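Trulen Pew Bible, Large Print

Sold by Gotside Church Supply

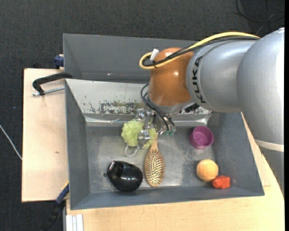
Oda Strömberg wrote to us in March to say that her congregation had stopped pretending to read the old ones. People were reciting the Psalms from memory, she said, and getting a fair number of them wrong. Could we send something with letters a grown adult can see?

We could. The Trulen is set in large type on paper thick enough that Romans doesn't show through Galatians. The cover is a plain dark blue that hides coffee, which we know you don't allow in the sanctuary.

It has no study notes, no maps in the back, and no red letters. Chapter headings are short and don't argue for anybody's view of the end times. The ribbon is sewn in, so children will need to work at it.

Heavier than the Omcombe edition it replaces, and it will not fit the narrower pew racks. Please measure yours before you order. We have had this conversation with many churches, usually after the boxes arrive.

Specifications
Old and New Testaments
Sewn binding, hard cover
Ribbon markers: 2
Packed 4 to a carton

Orders of 200 copies or more ship free. Stamping the church name on the cover is extra, and we print exactly the spelling you send us.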